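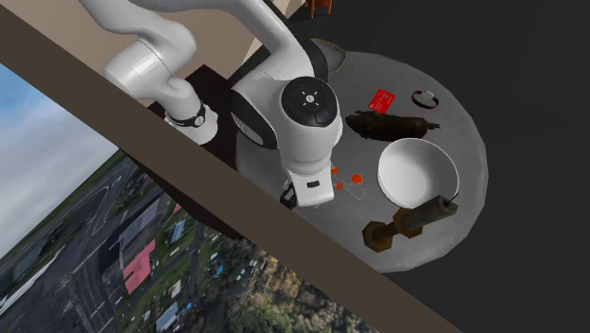
Home > Household > Laundry and cleaning

Thread: Do dishwasher "deep clean" sachets do anything at all?

tern_and_plover
Posted 2020-06-07

My dishwasher is a Drelov, bought secondhand, and it has started leaving a gritty film on glasses. The shop that sold it to me recommends a monthly deep clean sachet and happens to stock them at the till. I looked at the back of the packet and the main ingredient is citric acid, with some perfume and a dye. I can buy a bag of citric acid for less than the price of two sachets.

So before I hand over money every month until I die, has anybody got evidence that the sachets do something the plain stuff doesn't? I don't mean "I used it and the machine smelt nice". I've read plenty of those.

Water here is hard. The kettle needs descaling constantly.

Marlene Chisholm

Re: Do dishwasher "deep clean" sachets do anything at all?
gasketgordon

Check the salt first. Nine times out of ten gritty film in a hard water area is an empty salt tank or the hardness setting left on whatever the last owner had. What is yours set to?

Re: Do dishwasher "deep clean" sachets do anything at all?
Ignacio Abernathy

I use the sachets and have done for years. Machine is spotless, never had an engineer out. They cost next to nothing compared with a new dishwasher. Not sure why people get so worked up about it.

Re: Do dishwasher "deep clean" sachets do anything at all?
tern_and_plover

Ignacio, I'm glad yours works, but I've never put a sachet in mine and I haven't had an engineer out either. Neither of us has shown anything.

Gordon, the salt tank is full. The light doesn't come on. The hardness setting I don't know, the manual was missing and the panel is all little pictures.

Re: Do dishwasher "deep clean" sachets do anything at all?
gasketgordon

The light not coming on proves less than you'd think. On plenty of machines there's a float that sticks. Take the cap off and look. As for the setting, your water company will have a hardness figure for your postcode. Ours came back as 233 parts per million, and my machine was set up for soft water when I got it. I put it up several notches and the film had gone inside a fortnight, no sachets involved.

Re: Do dishwasher "deep clean" sachets do anything at all?
K_Achterberg

Inside a fortnight of changing the setting, and did you change anything else? New tablets? Cleaned the filter while you had your head in there?

Only asking because everybody in these threads does four things at once and then credits the one they like best.

Keisha

Re: Do dishwasher "deep clean" sachets do anything at all?
gasketgordon

Cleaned the filter, yes. Fair enough. I still say it was the setting.

Re: Do dishwasher "deep clean" sachets do anything at all?
Buppha S.

Two separate problems are getting mixed up here. Limescale is one and grease is the other. Citric acid will shift scale. It won't do much for old fat in the sump, and that is where the smell comes from. Some of the dearer cleaners come in two parts, an acid and a degreaser, and those I can see the point of. A packet that is only acid and perfume is only descaler, whatever it says on the front.

Marlene, rub one of the glasses with a bit of vinegar. If the film comes off it's scale. If it stays put, the glass may be etched, and no product is going to bring that back.

Re: Do dishwasher "deep clean" sachets do anything at all?
Ignacio Abernathy

Please don't put vinegar in the machine though. It rots the seals.

Re: Do dishwasher "deep clean" sachets do anything at all?
K_Achterberg

Does it? I see that on every thread and never with a source. Plain vinegar in a cupful of water, diluted again by the whole wash, once in a while? I'd like to see the rotted seal.

Re: Do dishwasher "deep clean" sachets do anything at all?
Ignacio Abernathy

My neighbour's went. She used vinegar every wash in place of rinse aid.

Re: Do dishwasher "deep clean" sachets do anything at all?
K_Achterberg

Every wash is a different matter from once in a while. How old was the machine?

Re: Do dishwasher "deep clean" sachets do anything at all?
Ignacio Abernathy

Old. But it was the vinegar.

Re: Do dishwasher "deep clean" sachets do anything at all?
Buppha S.

I only said to rub a glass with it.

Re: Do dishwasher "deep clean" sachets do anything at all?
ys_nam

I did a small trial of this last September because my sister and I have the same model, an Erketti, on the same street, same water. She did a sachet every month and I did nothing except salt, rinse aid and a filter rinse under the tap. We swapped a glass each at the end and couldn't tell whose was whose. Two machines isn't science — she has three children and I live alone, so hers runs far more — but if anything hers should have been the worse one and it wasn't, so you could argue it either way.

Young-sook

Re: Do dishwasher "deep clean" sachets do anything at all?
K_Achterberg

That's more than the manufacturers ever put on the box. I once wrote to Fusetti to ask what "up to five times cleaner" was measured against. I got a voucher for a free box.

Re: Do dishwasher "deep clean" sachets do anything at all?
gasketgordon

Did you use it?

Re: Do dishwasher "deep clean" sachets do anything at all?
K_Achterberg

Of course I used it.

Re: Do dishwasher "deep clean" sachets do anything at all?
tern_and_plover

Right, an update. Vinegar took the film off three glasses completely and made no difference to a fourth, the oldest. So mostly scale, and one glass that's had it.

Took the salt cap off. Full of water and no salt that I could feel with a spoon handle. The light is a liar, as Gordon said. I've filled it and mopped up what spilled. My water company's site gives 211 for this area, but I still can't find how to change the setting. Holding down the start button makes it beep and nothing else.

Re: Do dishwasher "deep clean" sachets do anything at all?
gasketgordon

On the older Drelovs it's start and the programme button together with the door open, machine off, then switch on. Keep holding till the number flashes. If yours doesn't do that, look for the model number on the edge of the door and post it.

Run a rinse straight after filling the salt, by the way. You don't want brine sitting on the steel.

Re: Do dishwasher "deep clean" sachets do anything at all?
Ignacio Abernathy

You could run a sachet now as well, to give it a clean start.

Re: Do dishwasher "deep clean" sachets do anything at all?
tern_and_plover

I could, but then I wouldn't know which of them did it. Salt first, and I'm leaving the tablets and the filter alone for a fortnight. If the glasses are still gritty I'll try plain citric acid, and after that I might give in and buy a sachet.

Model number is worn off apart from a D and a 4.

Re: Do dishwasher "deep clean" sachets do anything at all?
Buppha S.

Do clean the filter, Marlene. There are limits.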